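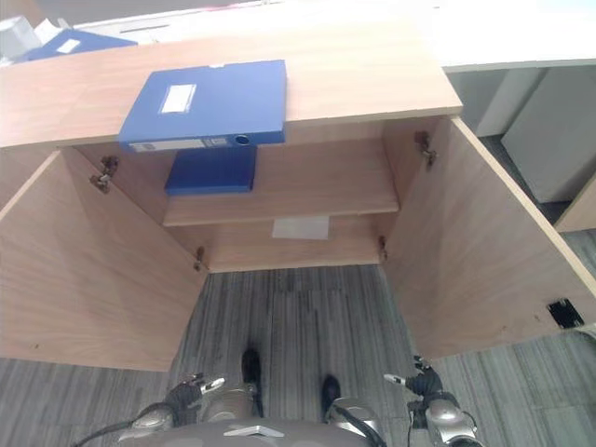

View from the head camera: both cabinet doors open, one file box on the shelf, one overhanging the top edge.

Search questions, tags, people... Go

3 min read

Planner treats open cabinet doors as one solid box. How do I keep the shelf reachable?

Posted by Griten, 05/08/2019

I'm building a file-fetching task for a humanoid and I'm so close! Perception finds the blue boxes every time, even with the one on the shelf lying flat and showing only its edge. The trouble starts when I ask for an arm path to that box. As soon as the doors are swung open, my collision map fills the whole space between them and the planner gives up after 14 seconds with "no valid goal state."

With the doors removed from the map it finds a path in 2 seconds, but then the elbow goes straight through the right door. I'm building the map from the head camera's depth, looking down, and using a convex hull for each object. The box hanging over the front edge of the top also gets merged into the cabinet. Is there a setting I'm missing, or is the whole approach wrong?

Kgomotso Mabaso
Your hulls are the problem, and the good news is that it's a really fun fix. A convex hull around a cabinet with two open doors is a big wedge that includes all the air you want to reach through. The planner is right to refuse, given what you told it.

Split the cabinet up. I use one thin box per panel: top, sides, back, shelf, left door, right door. Each door gets a hinge joint in the model, and you estimate just one number for it, the opening angle. Fit a plane to the depth points on the inner face of the door and read the angle from that. The first time I saw the doors in the model swing to match the real ones I ran down the hall to show people – it's a great feeling.

Then handle the file boxes as separate objects. For the one that overhangs, segment by color first, fit the box, and take its points out before you fit the cabinet top. Otherwise the front edge of the top gets pulled forward and your shelf opening shrinks.

One more thing: from that high up, the camera can't see much of the space under the top. Decide on purpose what unseen voxels mean. I mark them occupied everywhere except inside the known cabinet volume, and then send a slow approach move with the wrist camera running, if you have one, to fill in the rest.

Swanepoel
just lower the octree resolution, worked for me

Londero
Resolution won't help if the hulls go in first, but do check your self-filter. Looking down like that, both forearms and hands are in view, and if the filter padding is too small you get leftover arm points floating right at the doors. I had 46 stray voxels from one hand and they blocked every single goal. Raising the padding a little cleared them.

Comments

Griten: Panels plus hinge angle did it!! 954 planning runs overnight in simulation and not one elbow through a door. Trying the real arm next.

Filemness: Does the plane fit still hold if a door is nearly edge-on to the camera?

Kgomotso Mabaso: It gets noisy. I fit a line to the top edge of the door instead and it's good enough to plan with.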